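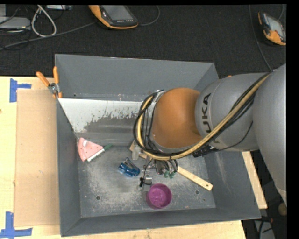

Torque wrenches, and why I've gone off the clever ones

March 14, 2019
By Urkov

Home | Workshop | Opinion | Tools | Contact

I've been fitting wheels for a living for 17 years and I still can't get excited about a torque wrench with a screen on it. The boss came back from a trade show in March with two of the new Faler ones, all beeps and coloured lights, and since then I've had to charge my spanner overnight like a phone.

Don't get me wrong, it's a lovely thing to hold. It buzzes when you hit the number and it saves every wheel nut to a list, so if a customer rings up and says we left one loose (they do, usually after they've had a go themselves) we can print out the job. The office loves that. I can see why!

But a garage like ours does a lot of small vans and old hatchbacks, and what I want at half past eight on a cold morning is something I can grab, set and use. My old Hinance click wrench does that. You turn the handle, you feel the click, you move on to the next nut. It goes off to be checked every year and it has never come back more than a hair out.

The bit that really bothers me is what it does to the younger ones. We had a lad start at our Ghiță Road branch who'd only ever used the beeping sort, and when the battery went he just stood there. He didn't know you start every nut by hand, or that you go across the wheel and not round it, or that a rusty hub face will throw your reading whatever the tool says. That's the job – the number comes at the end.

And then there's the money. The screen one was 456 quid more than I'd ever spend on a wrench, or felt like it. Fine, it was 45 more a month on the lease, which still buys a decent set of sockets before long.

I'd keep one for the fleet work, where they want the paperwork, and leave the rest of us with the click. Oh, and whichever you use, wind the click type back down to its lowest setting before it goes in the drawer. I found mine left at full last week and I'm still cross.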